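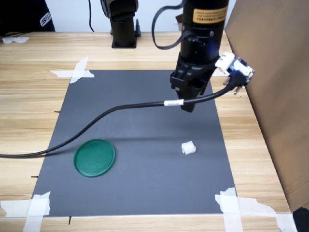
Melati Sembiring m'a écrit que tout ça était du temps perdu, qu'avec assez de démonstrations le modèle finit par se moquer de la position du tapis, du câble et de la lumière, et qu'il vaut mieux enregistrer encore une heure que de passer cette heure à coller du ruban. Je lui ai demandé combien voulait dire « assez ». J'attends toujours le chiffre.

En attendant, voici mes astuces pour enregistrer des démonstrations de bras robotisé sur une table ordinaire, chez soi ou au fond d'un atelier. Elles valent ce qu'elles valent. J'en ai volé plusieurs à Faisal Sethi, qui n'est d'accord avec aucune de mes conclusions, et j'en ai retiré deux de la version d'avril qui ne servaient à rien (l'éponge sous les pieds du bras et la poudre de craie sur les doigts de la pince, ne faites ni l'une ni l'autre).

Fixer le fond avant de fixer l'objet

Un tapis gris mat, posé à plat et tenu aux coins par du ruban de masquage. Je ne connais rien de mieux pour le prix. Un tapis brillant renvoie la lampe dans l'objectif et on se retrouve avec une tache claire qui se promène d'une séance à l'autre. Prenez du ruban de masquage et pas du ruban d'emballage, qui arrache le vernis de la table et laisse une colle qu'on gratte encore une semaine plus tard.

Collez long. Les petits bouts se relèvent. Aux coins, deux bandes croisées tiennent bien mieux qu'un carré. Quand une bande fatigue, remplacez-la au lieu d'en ajouter une par-dessus : je dis ça et je ne le fais jamais, mes coins finissent en pâté.

Tracer des repères sur la table

Le tapis bougera. Pas beaucoup, mais il bougera, et vous ne vous en apercevrez qu'en comparant les vidéos. Quelques petits traits noirs sur le bois, juste en dehors du bord, et on peut le remettre à sa place. Faites un essai de feutre sous la table avant. Certains partent à l'alcool, d'autres jamais.

On me dit que c'est de la maniaquerie et que la variété est bonne pour l'apprentissage. Je veux bien. Mais une variété que j'ai choisie et notée, je peux l'étudier. Un tapis qui a glissé pendant la pause, je ne sais même pas dans quels épisodes il a glissé.

Choisir des objets bêtes

Un petit objet blanc, un disque vert, un fond sombre. Le contraste fait une bonne partie du travail et c'est très bien pour commencer, à condition de ne pas se raconter d'histoires ensuite. Une pince qui attrape un petit objet clair sur un tapis foncé n'a pas montré qu'elle saurait attraper la même chose sur une nappe à fleurs. J'ai vu passer trop de vidéos où l'on tirait de ce genre d'exercice la promesse d'une cuisine rangée toute seule.

Gardez des doublons de vos objets dans une boîte fermée. Ça se perd sous les meubles, ça s'écrase, ça se salit au contact des doigts de la pince, et un cube grisâtre n'est plus le même cube pour une caméra.
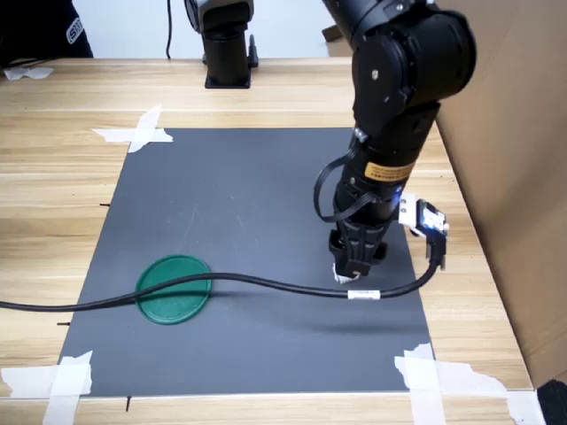 Faut-il jeter les épisodes où le câble passe devant l'objet ?

Gardez-les, mais dans un dossier à part, avec un mot dans le cahier. S'ils sont rares, ils ne feront pas grand mal et pourront servir à tester. Si une bonne partie de la séance est touchée, refaites la séance après avoir déplacé le câble, car le modèle risque d'apprendre que le câble fait partie de la tâche.

Le câble de la caméra de poignet

C'est le point sur lequel je suis le plus désagréable, paraît-il. Une caméra au poignet, c'est un câble au poignet, et un câble trop long traîne sur le tapis, passe par-dessus ce qu'on voulait montrer, change de courbe à chaque mouvement. On finit par enregistrer les aventures d'un câble.

Ce qui marche chez moi : le faire remonter le long du bras avec des attaches en tissu, en laissant du mou à chaque articulation. Du vrai mou. Amenez le bras à la main dans ses positions extrêmes avant de serrer quoi que ce soit, moteurs coupés si votre modèle le permet. J'ai tordu une prise en sautant cette étape et je n'ai accusé que la prise.

Ce qui ne marche pas : le ruban de masquage sur le câble. Il tient le temps de régler la lumière, puis il lâche au milieu d'une prise et pend comme un drapeau. Les attaches en plastique à crans ne valent guère mieux, on les serre toujours trop.

Si vous ne pouvez pas le faire remonter, au moins faites-le sortir du côté où il n'y a rien à saisir. Et si vous ne pouvez pas non plus, filmez comme ça et dites-le clairement avec les données. Je préfère un jeu de données avec un câble au milieu et une note honnête à un jeu de données propre dont on ne sait rien.

La lumière

Un seul éclairage, diffus, et les volets fermés si la pièce a une fenêtre. Le soleil du matin sur un bois clair brûle l'image et vous perdez le bord de la table. Beaucoup de caméras corrigent l'exposition toutes seules : bloquez ce réglage, bloquez aussi la balance des blancs, sinon le tapis sera gris le matin et verdâtre à la tombée du jour.

Le logiciel Kivier propose une correction automatique après coup. Je l'ai essayée, puis désactivée. Elle rend les images plus jolies à regarder, et je n'ai pas vu en quoi cela aidait la pince.

Débarrasser les bords

On nettoie le tapis et on oublie tout le reste. Or la caméra fixe voit souvent plus large qu'on ne croit : le bout de papier froissé au bord de la table, la manche de quelqu'un, le pied d'un deuxième bras. Regardez une image arrêtée, en grand, avant de commencer. Soit vous retirez ces choses, soit vous décidez qu'elles restent, et alors elles restent jusqu'à la fin de la séance. Le pire est l'entre-deux, le papier présent le matin et parti l'après-midi.

Même consigne pour les gens. Celui qui regarde se tient toujours au même endroit ou sort de la pièce. Faisal Sethi soutient que sa présence n'a jamais gêné un modèle. Possible. Elle gêne l'opérateur, en tout cas, surtout quand il soupire.

Combien d'épisodes ?

On m'avait annoncé 40 pour une saisie simple. La brochure de Sevton parlait de 2 000. Avec un écart pareil, je me permets de penser que personne n'avait mesuré la même chose, et la brochure ne disait ni quel objet, ni quel fond, ni ce qu'on appelait réussir.

Ma méthode, faute de mieux : j'en fais neuf, je m'arrête, je les regarde tous en vitesse normale. C'est ennuyeux. C'est là qu'on repère la caméra qui a tourné d'un cheveu, la pince fermée trop tôt, l'objet toujours posé au même endroit par paresse. Puis je continue, ou j'efface tout et je recommence. J'efface plus souvent que je ne voudrais.

Méfiez-vous aussi de votre propre fatigue. En fin de séance on va plus vite, on coupe les virages, on lâche l'objet d'un peu plus haut. Le modèle copiera tout cela avec application. Une pause de thé toutes les séries, et on n'enregistre pas après le dîner. 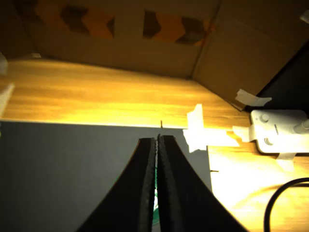 La vue depuis la pince est celle que je vérifie en dernier et que je devrais vérifier en premier. Elle bascule avec le poignet, elle voit derrière la table, elle voit tout ce qu'on a posé « hors champ » pour la caméra fixe. Quand les doigts pointent vers le fond, le tapis n'occupe plus qu'un morceau de l'image et le reste se remplit de bois trop clair, de carton brun, de ruban. Le boîtier blanc à deux boutons gris, scotché juste après la croix de ruban au coin du tapis, se retrouve ainsi en plein dans l'image, bien plus lisible que le filet de vert qu'on aperçoit entre les doigts. Tout ce qui est posé à cette distance doit donc être collé pour de bon, ou rangé. Faites le tour complet du mouvement en regardant uniquement cette vue, lentement, avant le premier épisode.

Pour les panneaux de carton, prenez-les unis si vous avez le choix. Les flèches et les motifs imprimés attirent l'œil, et je soupçonne qu'ils attirent aussi autre chose. Retournez le carton, côté brut vers la table, et scotchez le bas : un panneau qui penche un peu plus chaque jour, cela fait un fond qui change sans prévenir.

Le cahier

Un cahier en papier, à côté du clavier. On y écrit ce qui a changé : lampe déplacée, ruban refait, objet remplacé, opérateur différent. Les champs de commentaire des logiciels, je n'y crois pas. Flullum en avait un très bien fait, avec des étiquettes de couleur, et tous les commentaires y disaient « ok ».

Notez aussi les ratés et ce que vous en faites. Certains les gardent pour apprendre au modèle à se rattraper, et l'idée n'est pas sotte, mais il faut alors que le rattrapage soit dans la vidéo. Un raté coupé au moment de l'échec n'enseigne que l'échec.

Tester pour de vrai

Avant d'annoncer quoi que ce soit, changez une chose. Déplacez le disque. Retirez un ruban. Passez le câble de l'autre côté. Si tout s'effondre, vous savez au moins ce que vos données contenaient. La dernière fois que j'ai fait ce test devant des gens de chez Kong, on m'a répondu que ce n'était pas du jeu. J'ai demandé dans quel jeu les rubans restaient en place et la conversation est passée à autre chose.

Melati Sembiring lira sans doute cette page et me redira d'enregistrer davantage. Si elle veut bien joindre ses résultats avec le tapis décalé, je les publierai ici, sous le paragraphe des repères.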